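Two-handed bottle handoff keeps failing for our student team, any ideas?

Posted in: Clubs and Competitions > Robot Arms

mothballed_servo
Hi all, first post, sorry it's a long one. I'm on a college team of 13 doing the Bustetti household challenge in October. Our task is "restock the fridge": take a drink off the counter, get it over to the open drawer, pass it from the left hand to the right hand, lay it down inside with the others. You get points for the handoff by itself, so we can't just skip it and use one arm (I asked!).

Cans are fine. Cans are great, I could watch it do cans all day. The bottle is where we lose it. The left hand picks it up okay, but when the right hand comes in to take over, one of three things happens: the right thumb bumps the bottle and tips it, both hands close and neither wants to let go, or left lets go a hair too soon and I'm on the floor with paper towels again.

We collected 2300 practice runs by driving the arms ourselves and threw out the bad ones, which left 2000. The policy was trained on all of that. Most of those were cans though, I'll admit it. We run everything through Itix for the control side and have a home-made script for the grip timing.

The moment that goes wrong is right at the approach, with left holding the bottle upright and right coming in with the thumb still open: 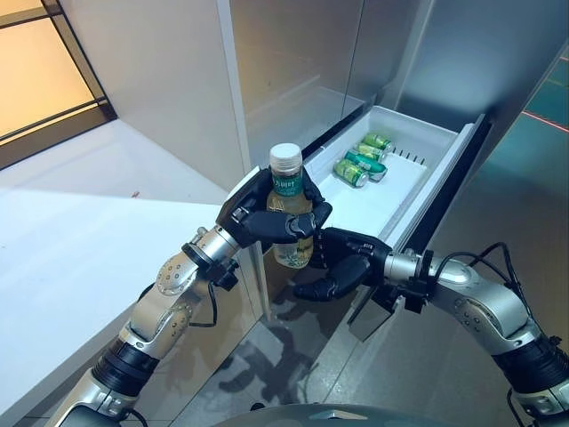

What we already tried

Slowing the right arm down. Helped a little with the tipping, did nothing for the letting go.

Putting more squeeze on the left hand. Bad idea, the bottle is thin plastic and it just dents and then slips worse.

Moving the handoff higher up, away from the drawer. It worked better for a day and then it didn't, and I have no clue why.

Does anyone have a trick for deciding when the first hand should release? We don't have touch sensors in the fingertips and we're not getting any before October. Also open to hearing that our data is the problem, I can take it.

Rafail Theodorakopoulos
I help out with the Asow club and we fought with this same handoff most of last year, so you have my sympathy (and my paper towels).

First thing, I'd stop thinking of it as "right grabs, left lets go." Give it a real stretch of time where both hands are holding and nothing else moves. We call it the hug. When your drivers record practice runs they're probably rushing through that bit, everybody does, it feels silly to sit there holding a bottle with two hands. But if the hug only lasts a blink in your data then the policy has almost nothing to learn from, and it'll let go whenever it feels like it. We made our drivers say "one, two" out loud before opening the left hand. It sounds dumb and it fixed most of our drops.
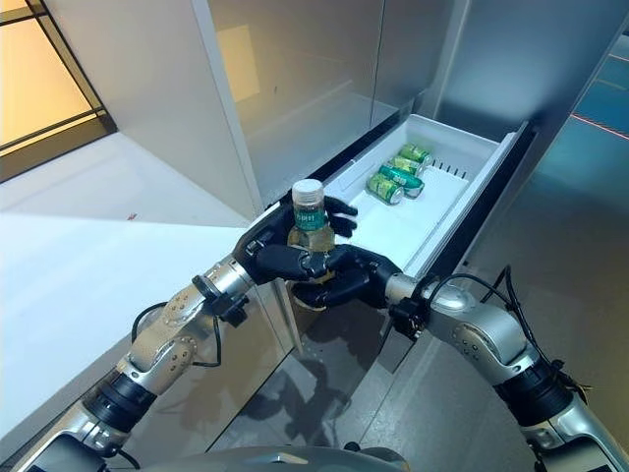

Second thing is where the hands go on the bottle, and I think you're making life hard for yourself here. We had the same habit of going for the middle with both hands, because that's where a person would grab it. Your fingers end up interlocked around the middle like they are there, with the right hand on the lower part and a left finger reaching across, and now neither hand can open without dragging on the other one. Try moving left up near the shoulder, just under the cap, and right down low. Leave a gap you could fit a finger through. Then when left opens it has somewhere to go — straight back and out, no twisting.

For the release itself with no touch sensors, look at the motor current on the receiving fingers. It climbs when they meet the bottle and then goes flat. Wait for flat, then wait a little more, then open. You can do that in your grip script without retraining anything, so I'd start there tonight.

And yes, I'd record more bottles. You don't need thousands. A couple hundred good ones with a slow hug did more for us than all the cans we ever recorded. Mix up how full they are too, a half empty one swings differently when you tilt it for the drawer. Put a towel in front of the drawer while you're testing, tile gets slippery fast.

kettlecorn77
We just used a stiffer bottle lol. Check your rules, some challenges let you bring your own

mothballed_servo
Rafail, thank you, this is so helpful!! I went back through our bottle recordings and the part with both hands on is super short in nearly every one, and the worst ones are mine. We're doing the "one, two" thing from now on.

I put the current check in the grip script this afternoon. Left hasn't let go early since, but now sometimes it waits forever and never lets go at all, I guess because the current wobbles and my idea of "flat" is too strict? Going to smooth it over more samples and see. Haven't moved the hands apart yet, that one needs new recordings and I have to talk the others into it.

@kettlecorn77 we can't, the bottle comes from their list. I did ask if we could at least swap to the small one and got a no.

Rafail Theodorakopoulos
Yep, too strict. Average it over a longer window and add a timeout so it opens anyway after 2 seconds. If it still hangs, post the current plot for both hands and I'll have a look. There's also an old thread by someone from the Ivanov team with their smoothing settings, search "finger current" in this section and it should come up.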